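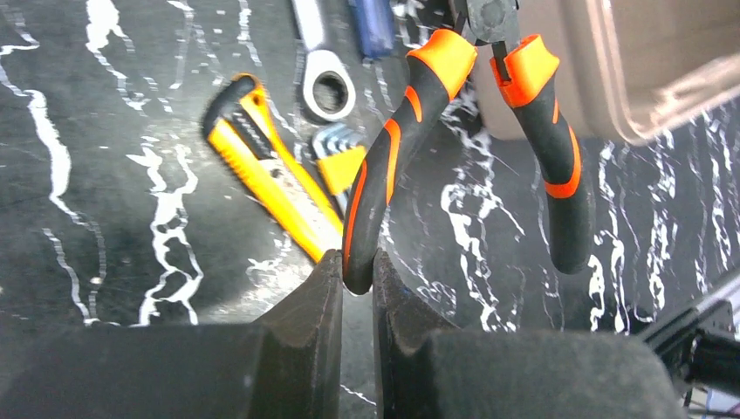 *Figure 6. Pliers with orange and black handles between the wrist-view fingers.*

## 6. Grip and handover checks with mixed hand tools

Complete this section after both arms have passed the joint zero check in section 5. The steps apply to the Trillwood two-arm bench with the Garton finger set. Revised 3 October 2026 by Vignesh Unnithan.

**Caution:** Retract or remove all knife blades before powering the arms. Keep hands out of the enclosure while the motor bus is live.

### 6.1 Set the finger limits

1. Open the Ferex console and select the left arm.
2. Set the grip current limit to 32. Do not use the factory value.
3. Close the fingers with nothing between them and record the encoder reading. The expected closed value is 891.
4. Open the fingers fully. The expected open value is 1455.
5. Repeat for the right arm.

If either reading is off by more than 9 counts, loosen the horn screw, reseat the finger, and start again at step 3.

### 6.2 Route the wrist cables

1. Leave enough slack for full wrist rotation in both directions.
2. Tie the cable at the base only. A tie at the elbow pulls the connector when the arm is extended.
3. Jog each wrist joint end to end at low speed and watch for snags.
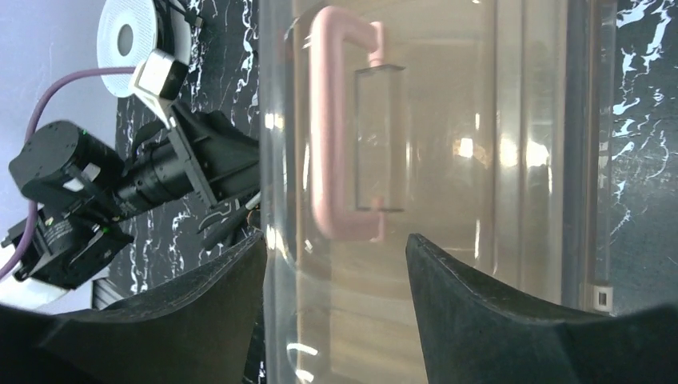 Clear containers are the hardest items for the wrist camera to locate. Exposure must be locked before the approach is taught, or the auto setting will shift as the fingers close in. Bright spots on the curved wall, combined with its vertical streaks, can be read as edges by the Iyer tracker. Teach the grip point on the pink handle and mask the wall.

1. Turn off auto exposure and auto white balance.
2. Lower the exposure until highlights on the container no longer flicker in the preview.
3. Draw the mask and save it under the container's name.

**Note:** Masks are stored per arm. A mask saved for the left wrist is not loaded for the right.

### 6.3 Run the two-arm check

1. Send both arms to the ready pose.
2. Spread the hand tools over the tabletop within reach of both arms.
3. Assign one item to each arm in the task list.
4. Run at quarter speed with one hand on the stop switch.

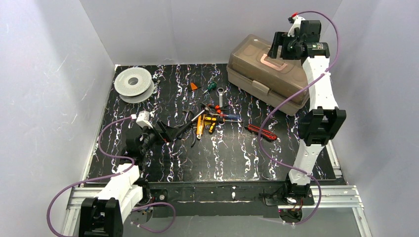 5. If the arms request the same zone, the right arm must wait. Confirm that the console shows HOLD.
6. Clear the hold and let the cycle finish.
7. Raise the speed to half and repeat.

**Caution:** Do not clear a hold while an arm is carrying a tool above the other arm's base. Lower the tool first.

Save the log before closing the console. Unsaved limits are lost at power-off.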